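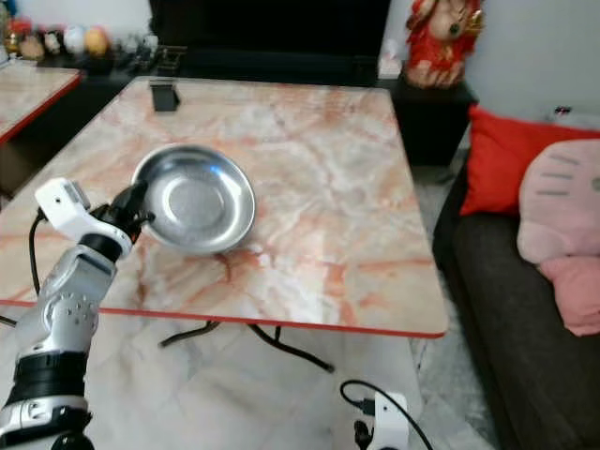
Steel dish, marble-patterned top.

I went to the Ksawery Wilczyńska opening at the Sadowski gallery in Ristanport and I have questions about the word "limited." Thread.

The big print by the door is called Tremdale, Low Water. The card says edition of 57. Fine. Under that, in smaller type, it says "this size." So I asked how many sizes there are.

The answer was that sizes are "released as the work finds its audience." I asked again and got handed a brochure. The brochure has a long paragraph about silence.

To be fair to Wilczyńska, the picture is good. Mudflats, one channel of bright water, a low bank of cloud doing very little. I stood in front of it longer than I meant to. My complaint is with the paperwork.

If you sell 57 at the large size, then open a medium, then a small, then a "collector's proof" on different paper, you haven't told the first buyer a lie exactly. You've just let him believe something and gone quiet.

The small one is $606 unframed. Framed it's $755. So the frame is $149 and I'd be curious to see what that frame costs them, because I've bought that profile by the length and I wasn't impressed with it.

Also the certificate. Everyone gets a certificate. It's signed by the gallery. The print itself is signed on a label on the back of the mount, so if you ever reframe it, good luck.

A man next to me asked if the prints hold their value. The reply was that "the early numbers in the edition have done very well." Done well where? I looked when I got home. I couldn't find one resale listing, good or bad.

Maybe they change hands privately. Maybe. But then the gallery is the only one who knows the price, and the gallery is also the one selling you the next print.

Then there's the Fasero paper. Half the wall text is about the Fasero paper. Heavy, cotton, matte, very nice under the lights. The card says "archival" and leaves it there. Archival for how long, behind what glass, on what wall? Ask for the ink set too. They had to go and check, and they didn't come back. 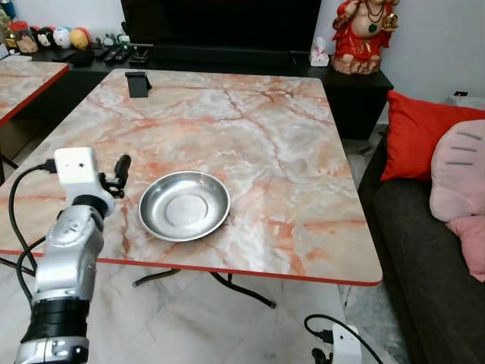
Scale does a lot of the selling in these shows, and I think buyers should know it. Print nearly anything at six feet wide, light it from above, leave plenty of bare wall on each side, and people lower their voices. I mean nearly anything. Take the orange and rust-colored veins running through the pale tabletop here. Crop in tight, print it huge, title it Delta No. 2, and I bet I could get a respectful nod out of half the people at that opening. It doesn't make Wilczyńska's real river pictures worse. It does make me want to see them at book size before I pay for the wall version.

Someone will reply that nobody is forced to buy. Sure. Nobody's forced to buy a used car either and we still expect the odometer to be right.

What I'd want in writing before paying: total prints across every size and every paper, proofs included. Whether the file can be reissued later. Who signs, and on what part of the thing. If the gallery won't put it on the invoice, offer them poster money.

A couple of you asked about the talk. It was short and mostly about waiting for weather. He takes no questions on editions, or didn't that night - the host moved us along to the drinks when a woman at the front tried.

I emailed Sadowski with the list above on 01/11/2024. One line back so far, thanking me for my interest in the work and attaching the same brochure.

Will add the rest here if they send any numbers. The show is up until April if you want to go and ask them yourself. Parking behind the building is free after six.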